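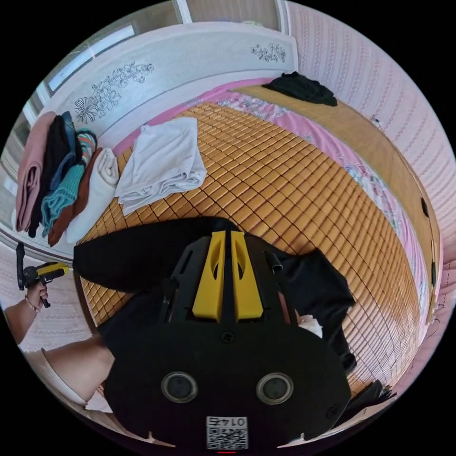 Has anyone got a "cooling" mattress topper that still felt cool at three in the morning? I bought the Akero one for £83 and I'm close to sending it back. It feels lovely for the first few minutes, then it's as warm as I am and stays that way until I get up. My bedroom is upstairs, faces west and gets the sun until it sets. For now the topper is rolled up in the wardrobe and I'm back on the woven bamboo mat, straight on the bed, which costs a lot less and doesn't claim to contain any technology. Before I pay for anything else I'd like to hear from people who've used these things for more than one night.

Haris Rajput

Re: cooling toppers
Homa Khosravi wrote:

You've described every gel product ever sold. The gel takes up your body heat, fills up, and that's your lot. I had a pillow from Nernis that did the same. The reviews were glowing and I'd bet most were written within an hour of opening the box.

Send it back while you still can. Some shops won't take bedding once the bag's open.

Re: cooling toppers
Omid Shirazi wrote:

Bit harsh. I've had the Akero since last summer and sleep better on it. Mine goes under a cotton sheet and I have a fan running all night, so the air does some of the work. Did you put a mattress protector over yours? The waterproof sort would ruin it.

Re: cooling toppers
Haris Rajput wrote:

No protector, cotton sheet, window open. And if it needs a fan going all night, how do you know it isn't just the fan? Try five nights with the fan and no topper, then tell me.

I've also been told to swap T-shirts for linen, long sleeves for bamboo viscose and so on. Cinier want silly money for a "climate" nightshirt. I can believe loose beats tight. I can't believe the label on the collar knows what the weather's doing.

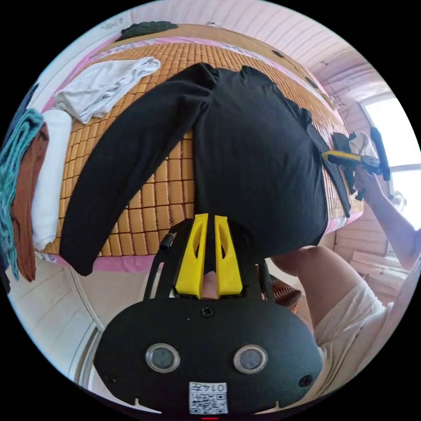

Long-sleeved black shirt, laid out on the mat

Re: cooling toppers
Forough Moradi wrote:

Viscose clings to me the moment I sweat, whatever they call it. Old cotton every time. The bigger thing is the room. We keep the curtains shut from breakfast and open nothing on the sunny side until 11 at night. My sister does the opposite, windows wide all day, and wonders why her flat is like an oven.

Re: cooling toppers
Omid Shirazi wrote:

All right, fan and no topper. Two nights in and I'll admit there's not much in it. I'm still keeping it, it's softer than my mattress.

Re: cooling toppers
Haris Rajput wrote:

Softer I'll give you. They should sell it as that and knock the price down.
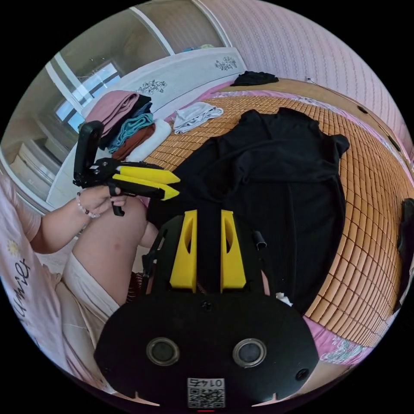
What I'd still spend money on

A blackout blind, fitted outside if your landlord allows it. Mine doesn't. A plain fan with a low setting you can sleep through. A thinner duvet, or just the cover with nothing in it. Babaei on the high street had a decent fan in the window on Monday, and the man didn't once use the word "ionic".

What I wouldn't touch again is anything with "ice" in the name.

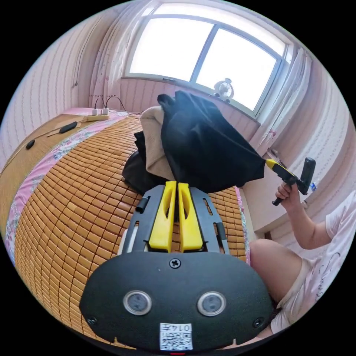
Samer Darwish wrote that he disagreed about fans, as his only pushed hot air from one side of the bedroom to the other. He'd had more luck with a cold shower before bed, and wanted to know if anyone had tried putting the fan in the window facing out.

Re: cooling toppers
Homa Khosravi wrote:

Cold showers wake me up completely. Lukewarm is fine. Fan facing out does work in our place, but only with another window open on the shady side, and you have to put up with the noise.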